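Enance Help Pages
Search this site Enter keywords Go
Last updated: November

Teaching a pick-and-place task by remote control

If you have already been through the setup page, your arm is bolted down, the Grilto hand controller is paired, and you are probably itching to move something. Good! This page takes you through recording your first set of demonstrations for a simple tabletop task, which in our case means picking up one small thing and setting it down in a bowl. It sounds like nothing at all, and you'll be surprised how much there is to learn from it (I certainly was, and I had been driving arms for years before I ever tried to teach one).

Start by choosing your objects. A bowl, a cup and a couple of small things from a drawer will do nicely. I like to mix shapes a bit, so there is something long and thin to grab as well as something blocky. Put everything where the arm can reach it without stretching out straight, and leave a hand's width between neighbors so that the fingers have room to come down on either side.

Now bring the arm to its ready pose, with the gripper pointing down and hovering a little above the table. Open the Clastley recorder, type in a task name, and write one plain sentence saying what the robot should do. Keep that sentence the same for every take. If you change your mind halfway and decide the block should go in the cup, start a new task and give it its own name.

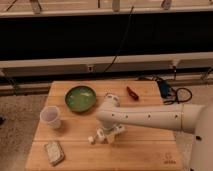

Before you press record, do the whole motion a few times just for practice. Move sideways first until you are over the object, then turn the wrist to line up with it, and only then go down. New drivers nearly always try to do all three at once, and they end up chasing the object around the table. Take your time with the grasp, close the fingers, wait for a beat, and lift straight up before you travel anywhere.

When it feels comfortable, record for real:

1. Press the side button once and wait for the beep.
2. Pick up the object, carry it over the bowl, lower it, and open the fingers.
3. Raise the gripper clear of the rim and return to the ready pose.
4. Press the side button again to stop, then mark the take as keep or discard.

Aim for 20 good takes in your first sitting. Between takes, slide the object to a new spot and turn it a little, and every so often shift the bowl too. A small fumble followed by a second try is fine to keep, and can even help later on. A long pause while you scratch your nose is not so fine, so throw that one out and go again.

Each of my takes comes to 16 seconds or less once I've warmed up. If yours are running much longer, turn the speed setting up one notch and see whether you still feel in control. If the arm jerks when you start to move, let go of the trigger, center your hand, and squeeze it again gently.

For the bowl task on our Heydari arm we ended up with 276 takes, spread over several afternoons with plenty of coffee. You don't need that many to begin training, so please don't let the number put you off. Save your work with Export, check that the number of files matches the number of takes you kept, and play two or three of them back before you put the controller on its charger. The training page picks up from there.

Questions about this page? Use the contact form
© Enance. All rights reserved.
Back to top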